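Replacing the pump controls at Peverar

The pumping station at Peverar lifts river water to a storage tank above the town. Until last October it was run from a relay panel and a paper log. Welomen, a small controls firm, replaced the panel with a PLC system and a touch screen. We spoke to the firm's lead engineer on the job.

The first question was why the old panel had to go. "It still worked most days," the engineer said. "The relays were no longer made, and the drawings stopped matching the wiring years ago. If a pump tripped at night, somebody drove out and reset it by hand."

Welomen spent the first weeks tracing cables. The survey listed 2711 terminations, and 9 of them went to equipment that had already been removed. "We labeled everything before we touched anything," the engineer said. "It was slow - the client did ask why there was nothing new on the wall yet."

The station could not be shut down for more than a few hours, so the pumps were moved over one at a time. Each one ran on the new controls for several days before the next was started. The level sensor in the tank was replaced as well, and its signal now comes back by radio through a relay mast at Tilley.
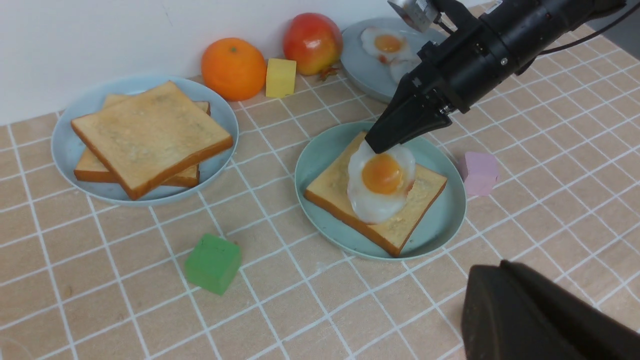
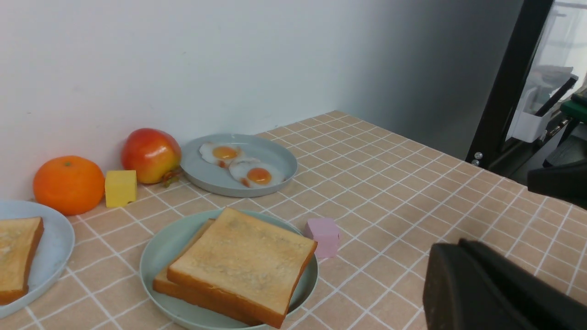
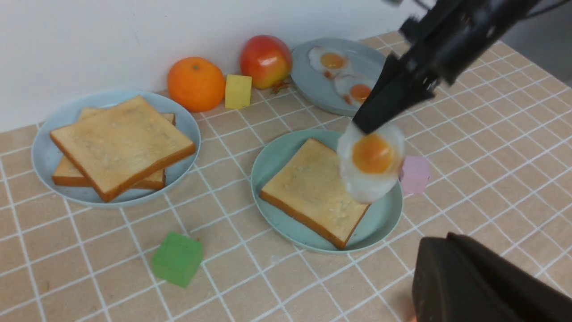
Commissioning and handover

Not everything went to plan. The radio link dropped out in heavy rain, and the antenna had to be raised. The engineer also had to rewrite the alarm list. "We gave them too many alarms. The operators told us they would just silence them, and they were right. We cut it down and put the rest in a log they can read later."

Operators had two training sessions on the touch screen. The old hand switches were kept on a separate panel, at their request.

Welomen is now pricing similar work at the Nasution station, where the building dates from 1910 and cable space is tight. "I'd do the radio survey first this time," the engineer said. "And I'd do it in bad weather."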